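Asunto: RE: [lista-materiales] Reposición de cestas y normas de recogida de juguetes

Estimadas compañeras, estimados compañeros:

En respuesta al mensaje que se reproduce al final, la coordinación de materiales confirma que se mantiene el sistema de cestas por mesa. Cada cesta contendrá un lote de cinco piezas variadas, de tamaño manejable, y se entregará colocada en el centro de la cuadrícula de cinta azul. El papel kraft se renovará cuando presente roturas o la cinta se despegue.

Se ruega no mezclar los lotes. Las piezas de comida (plátano, zanahoria) pueden compartir cesta con las figuras de animales y los cubos de espuma, siempre que el conjunto coincida con la ficha de préstamo.

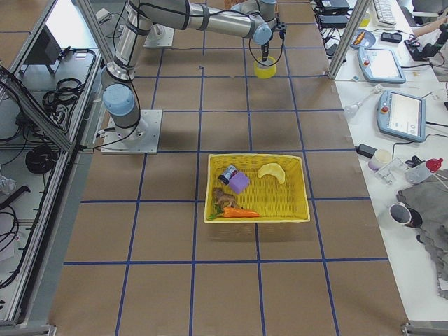
Los vasos se contabilizan aparte y no forman parte del lote. Quien los retire deberá anotarlos en la segunda columna de la ficha. En el último recuento figuraban 765 piezas en el almacén de Steltside y 121 pendientes de devolución.

En cuanto a las cestas amarillas, Vadorwood ha comunicado que servirá la reposición en abril. Hasta entonces, las solicitudes se atenderán por orden de llegada y con un máximo de dos cestas por grupo.

Atentamente,

Coordinación de materiales

El jueves, Afshin Shojaei escribió:
> Buenos días:
> Agradecería que se aclarase si las cestas deben devolverse con el
> mismo contenido con el que se entregaron. En la última devolución
> recibimos varias con piezas de otros lotes y una sin ficha.
> Asimismo, solicito confirmación de si los vasos se guardan dentro
> de la cesta o por separado.
> Un saludo,
> Afshin Shojaei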